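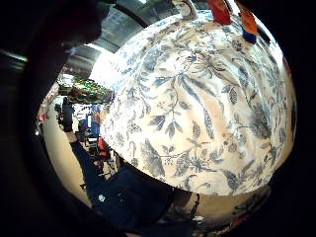 Bettwäsche vergilbt im Schrank, wie bekomme ich sie wieder hell?

gefragt von Ynyr Ruddock am 14. September 2022
Kategorie: Haushalt > Wäsche & Textilien
3.111 Aufrufe

Hallo zusammen,

ich habe von meiner Tante in Rarnberg einen ganzen Schrank voll Bettwäsche übernommen. Das meiste ist Baumwolle, ein paar Teile sind Halbleinen, dazu kommen Tischdecken. Alles wurde gewaschen und gebügelt eingelagert, die Schranktüren waren aber wohl seit Januar nicht mehr offen, vermutlich deutlich länger.

Jetzt sind an vielen Stücken gelbliche Streifen zu sehen, vor allem genau an den Knickkanten. Bei einigen Kissenbezügen gibt es auch kleine bräunliche Punkte. Ich habe zwei Laken bei 60 Grad mit normalem Vollwaschmittel gewaschen. Die Streifen sind blasser, aber noch da. Die Punkte haben sich gar nicht verändert.

Ein Teil der Bezüge ist reinweiß, ein anderer Teil hat einen farbigen Druck auf hellem Grund. Beim Weißen hätte ich weniger Bedenken, beim Bedruckten will ich nichts kaputt machen.

Was ich wissen möchte:
Woher kommen die Streifen, wenn die Wäsche doch sauber war?
Kann ich Bleiche auch für bedruckte Sachen nehmen?
Und wie lagere ich das danach richtig? Der Schrank steht an einer Außenwand, einen anderen Platz habe ich im Moment nicht.

Meine Maschine ist eine ältere Bomell mit Vorwäsche und Kochprogramm, falls das wichtig ist. Das Wasser ist hier ziemlich hart.

Danke schon mal
Ynyr

Leinenkiste

Die Streifen sind meistens Reste von Waschmittel, Weichspüler, Stärke oder Hautfett, die beim Waschen nicht ganz herausgegangen sind. Frisch gewaschen sieht man davon nichts. Mit der Zeit oxidieren sie und werden gelb, an den Kanten zuerst, weil dort Luft und Staub herankommen. Wenn deine Tante gestärkt hat, war das früher bei Tischdecken normal und erklärt einiges.

Ich würde so vorgehen:

Zuerst alles einmal kalt oder lauwarm ohne Waschmittel durchspülen. Bei gestärkter Wäsche wird das Wasser dabei oft schon trüb.

Danach einweichen. Für die weißen Sachen nehme ich Sauerstoffbleiche als Pulver (Natriumpercarbonat), zwei gehäufte Esslöffel auf einen Eimer mit 11 Litern Wasser, 50 Grad warm. Das Pulver muss ganz aufgelöst sein, bevor die Wäsche hineinkommt. Über Nacht stehen lassen, nicht luftdicht abdecken. Handschuhe anziehen.

Am nächsten Tag normal waschen, 60 Grad, Pulver statt Flüssigwaschmittel. In Flüssigwaschmittel ist keine Bleiche drin. Bei hartem Wasser nach der höchsten Stufe auf der Packung dosieren und den Extraspülgang einschalten.

Bei den bedruckten Bezügen: Sauerstoffbleiche vertragen die meisten Baumwolldrucke, Chlorbleiche nicht. Teste es an einer Stelle, die man nicht sieht, am besten innen am Saum oder an der Knopfleiste. Etwas Lösung auftupfen, 20 Minuten warten, mit einem weißen Tuch abdrücken. Färbt das Tuch, dann lass es und wasche nur mit Colorwaschmittel. Färbt nichts, kannst du die Bezüge bei höchstens 40 Grad eine Stunde einweichen. Nicht über Nacht. Helle und dunkle Drucke getrennt.

Die bräunlichen Punkte können Stockflecken oder Rost sein. Riecht es muffig, eher Stockflecken. Die gehen mit dem Einweichen oft weg, manchmal braucht es zwei Durchgänge. Rost reagiert darauf nicht, dafür gibt es eigene Entferner auf Säurebasis. Den Rostentferner nie zusammen mit irgendeiner Bleiche verwenden, sondern vorher gründlich ausspülen.

h.brandner

Einfach kochen und in die Sonne hängen. Hat meine Mutter immer so gemacht, die Laken waren blütenweiß. Das ganze Pulver kann man sich sparen.

Kommentar von Leinenkiste: Bei reinweißer Baumwolle geht das. Bedruckte Bezüge bitte nicht kochen und im Schatten trocknen, sonst bleicht der Druck ungleichmäßig aus. Wenn in den Stockflecken noch Eiweiß oder altes Fett steckt, kann das Kochen ohne Einweichen die Flecken auch festsetzen.

Wäscheklammer_Korkdale

Zum Waschen ist alles gesagt, deshalb nur zur Lagerung.

Außenwand ist ungünstig, aber machbar. Den Schrank eine Handbreit von der Wand abrücken und unten nicht mit Kartons zustellen. Wenn die Rückwand kalt und klamm ist, keine Stapel direkt daran schieben. Ein billiges Hygrometer hineinlegen, dauerhaft über 60 Prozent ist zu viel.

Die Wäsche muss völlig trocken sein, auch nach dem Bügeln. Ich lasse sie einen Tag offen liegen, bevor sie in den Schrank kommt. Keine Plastiktüten. Wenn die Bretter unbehandeltes Holz sind, lege ich alte Laken darunter, denn Holz kann selbst gelbe Flecken abgeben. Ich hatte das bei einer Kommode der Marke Cardoso, da war jedes unterste Teil verfärbt.

Zweimal im Jahr herausnehmen und anders falten, damit die Knicke nicht immer an derselben Stelle liegen. Stärke erst, wenn die Decke auf den Tisch kommt.

Kommentar von Ynyr Ruddock: Danke. Die ersten Laken sind nach dem Einweichen deutlich heller, die Streifen sehe ich nur noch gegen das Licht. Bei den bedruckten hat der Test am Saum nicht abgefärbt, die mache ich als Nächstes. Eine Tischdecke hat wohl Rost, dafür besorge ich den Entferner. Den Schrank habe ich abgerückt, dahinter war die Tapete klamm.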